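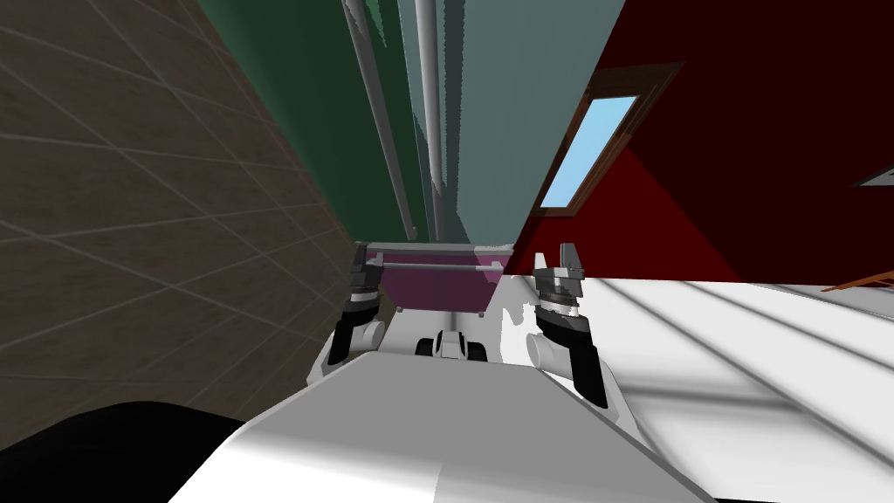

Según Hermenegildo Arellano, lijar entre mano y mano es una pérdida de tiempo si la pintura es de buena calidad. Lo dejó escrito en respuesta a mi nota anterior sobre la reparación de tabiques de yeso, y la objeción merece contestarse con algo de detalle.

La calidad de la pintura determina el poder cubriente, la resistencia al frote y, en parte, la nivelación. No corrige el soporte. Una película seca de acrílico mate copia el relieve que tiene debajo, y con luz rasante cualquier rebaba de masilla proyecta sombra. Añadir manos suaviza el borde, pero no lo elimina.

Mi posición es que el presupuesto de una habitación debería repartirse al revés de como suele hacerse. Se compra la pintura más cara y se escatima en masilla de acabado, imprimación y abrasivos. En el último dormitorio que rehíce, en la calle Esquivel, la preparación ocupó 7 horas y las dos manos de color, 3. La pintura era de gama media. El resultado aguanta la lámpara de pared, que es la prueba que me interesa.

El segundo punto es la imprimación. La masilla absorbe más que la pared ya pintada, y sin sellado el parche queda con otro brillo aunque el color coincida. Aplicar una mano diluida de la propia pintura sirve en paños pequeños; en reparaciones de más de 30 centímetros prefiero un fijador específico y respetar el secado de la ficha técnica.

Concedo a Arellano una parte. Si la primera mano se ha dado con rodillo de pelo corto, sin polvo en el ambiente y sin cargas en los bordes, una pasada de grano fino aporta poco. Marisol Arriaga sostiene que basta con repasar los recortes y las esquinas, y en techos hago lo mismo.

En paredes con ventana lateral sigo lijando entero. Son unos 5 minutos por paño con taco largo, más el tiempo de retirar el polvo con un paño apenas húmedo.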